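Home | Features | Workshops | Storage | Contact

3 min read

Ewan Jardine hates a bare countertop. Hates a slippery one more. So, cork.

"I went 10 years with laminate and everything slid," he says, on the phone, clearly doing something else at the same time. The bench at Birnar, the shared shop he fits out with Alvarado, got its new surface in July. Took 2 of them one long evening. Almost 60 dollars in cork, he thinks, and he'd of paid more.

Why brown? "It's the color it comes in."

The storage was the real argument. Alvarado wanted everything behind doors. Jardine wanted a drawer he could pull with one finger, and open shelving. They ended up with both, sort of. Black handles on the lot.
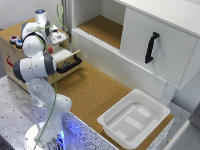
Cork on the bench and in the open cubby, with the tray at the front edge.

"The shelf has cork in it too, people miss that," Jardine says. "You put a thing down, it stays down."

He is strict on trays. Loose stuff goes in a tray or it goes home with you. Raised sides, always, shallow floor so you can see what your grabbing. "Deep bins are where parts go to die."

And the speckled strip along the front? Ason's pick. Jardine fought it for a week, lost, likes it now. "Don't print that."

Next up is the back wall. Staker has quoted for more cabinets, white again. Jardine wants to wait. He has to go, someone's at the door.

Previous | Next | All interviews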